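4.2 Washing jackets and other things with opinions

The Revasine compact washer has 10 programs. You will use 3 of them. For anything with snaps, badges or ribbed cuffs, use Delicate and ignore the one called Sport, which was named by someone in an upbeat mood.

1. Empty the pockets. The drain filter is small and has already met enough coins.
2. Fasten all buttons and snaps, then turn the jacket inside out.
3. Measure the detergent with the Zanus scoop, leveled. A heaped scoop gives you foam on the floor.
4. Turn the dial to Delicate and press Start once. Pressing it again means Pause, and the machine will take you at your word.
5. Wait for the click before you pull the door. It comes when it comes.

Caution: Do not set the spin above 200 for padded items.

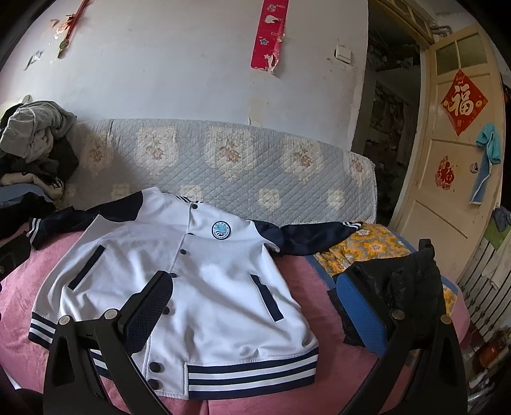 6. Reshape collars and cuffs by hand and dry flat, away from heaters. A tumble dryer is faster – so is buying a smaller jacket.

Note: Dark sleeves on a light body call for a cold wash and a color-catching sheet. Test the dye on an inside seam first. If it runs, wash by hand, alone, and speak kindly to it.

If the display shows E3, clean the filter (see page 128). If it still shows E3, clean it properly.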